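Häufige Fragen zur Pflege von Arbeitsplatten aus Naturstein

Grana Küchen, Ratgeber

Wie oft muss eine Arbeitsplatte aus Marmor imprägniert werden?
Bei normaler Nutzung einmal im Jahr. Wer viel kocht oder oft mit Öl arbeitet, sollte nach sechs Monaten prüfen, ob der Schutz noch hält. Dazu einen Teelöffel Wasser auf die Platte geben und 11 Minuten warten. Bleibt ein dunkler Fleck zurück, ist eine neue Behandlung fällig.

Welches Mittel empfehlen Sie?
Wir liefern unsere Platten mit der Imprägnierung Cuveo aus. Sie ist lösemittelfrei und nach dem Aushärten für den Kontakt mit Lebensmitteln geeignet. Eine Flasche mit 400 ml reicht für zwei Anwendungen in einer Küche üblicher Größe. Andere Produkte können Sie verwenden, sofern sie ausdrücklich für Kalkstein und Marmor freigegeben sind.

Womit reinige ich die Platte im Alltag?
Mit lauwarmem Wasser, einem weichen Tuch und etwas pH-neutralem Spülmittel. Danach trocken nachwischen. Essigreiniger, Zitronensäure und Entkalker greifen die Oberfläche an — auch stark verdünnt. Scheuermilch und raue Schwämme hinterlassen auf polierten Flächen matte Stellen.

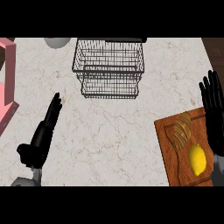 Grana Ratgeberredaktion | Stand: 29.11.2021

Sind Adern im Marmor ein Mangel?
Nein. Graue, beige oder bräunliche Adern gehören zum Naturstein, ihr Verlauf ist bei jeder Platte anders. Wenn Ihnen das Muster wichtig ist, können Sie Ihre Rohplatte in unserem Lager Dinville selbst aussuchen. Bitte vereinbaren Sie dafür einen Termin.

Darf ich Metallkörbe und Töpfe direkt auf den Stein stellen?
Abstellen ja, schieben nein. Dünne Drahtkanten und raue Topfböden können feine Kratzer verursachen. Filzgleiter oder eine Unterlage schaffen Abhilfe. Nasses Metall sollte nicht über Nacht stehen bleiben, Rostflecken ziehen tief ein. Heiße Töpfe gehören immer auf einen Untersetzer.

Was tun bei Flecken von Rotwein oder Kaffee?
Sofort abtupfen, nicht reiben. Ältere Flecken lassen sich oft mit einer Steinpaste herausziehen, die mehrere Stunden unter Folie einwirkt. Testen Sie die Paste vorher an einer verdeckten Stelle.

Kann man verätzte Stellen reparieren?
Kleine Stellen lassen sich vor Ort nachpolieren. Den Service übernimmt für uns der Betrieb Afridi. Die Anfahrt kostet 80 Euro, das Polieren wird nach Aufwand berechnet. Tiefe Schäden erfordern einen Abschliff der gesamten Fläche.

Wo finde ich die Pflegeanleitung zu meiner Platte?
Sie liegt der Rechnung bei. Für Marmor gilt das Merkblatt 2251, für Granit gibt es ein eigenes. Beide schicken wir auf Anfrage auch per E-Mail zu — bitte geben Sie dabei Ihre Auftragsnummer an.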